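Jannik Reuter had the kettle on before I'd found a place for my coat, and by the time I sat down he was already telling me about a letter from 1961. It was written by a woman who had moved away from Dorkent at nineteen, and it was addressed to her old neighbor, and most of it concerned a plum tree. "People think a local archive is deeds and maps," he said. "And we have those, sure. But what people come back to read a second time is the plum tree."

He has been collecting letters in Dorkent for most of his adult life, first as a hobby and then, after he left his job teaching geography, as something closer to a second career. The collection now stands at 3,439 letters and postcards. He knows the figure because he had just finished renumbering them in February, a job he had put off for years and doesn't recommend to anyone.

I asked him how it started, and he laughed and said it started with a drawer. His aunt had died, and the family was clearing her house in a hurry, and there was a bundle of 32 letters tied with kitchen string that was headed for the trash. "I only wanted the stamps," he said. "I was going to steam them off that same evening. Then I read one, and I read another, and it was two in the morning and I hadn't touched a single stamp."
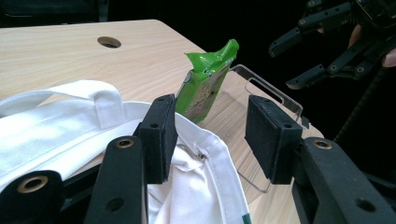

After the aunt's letters came a neighbor's, and then a shoebox from someone at his wife's choir, and then word got around, the way it does in a town that size. People would stop him outside the bakery. Some of them wanted the letters kept but didn't want them read until they were gone themselves, and he has always gone along with that. There are 3 boxes he has never opened and may never open, and he told me this quite cheerfully, pouring more tea.

The reading is slow work. Much of the older handwriting is hard going even for him, and for that he leans on Lwazi Potgieter, who came to Dorkent to study and ended up staying. Potgieter transcribes in the evenings, usually aloud, which Reuter swears by. "You hear the word before you see it," Potgieter told me when I reached him by phone later on. "There was one man who wrote to his brother for years and never used a comma. On the page he's impossible. Read him out loud and you know exactly where he stopped for breath."

I wondered whether it ever felt like prying, and Reuter took his time over that one. He said it used to bother him more. There are letters he has read once and put away, and he wouldn't tell me what was in them, and I didn't push. But he also thinks most people who keep a letter for fifty years are hoping, in some small way, that it'll be looked at again.

These days he worries mainly about damp, and about what comes next. The regional library at Metura has offered to take the lot, and he is tempted, though he'd like the letters to stay where somebody can walk in and ask for their grandmother by name. He has asked for a year to think it over. In the meantime a family called Kröger has promised him another suitcase, and he was hoping to pick it up before supper, if I didn't mind him getting his shoes on while we talked.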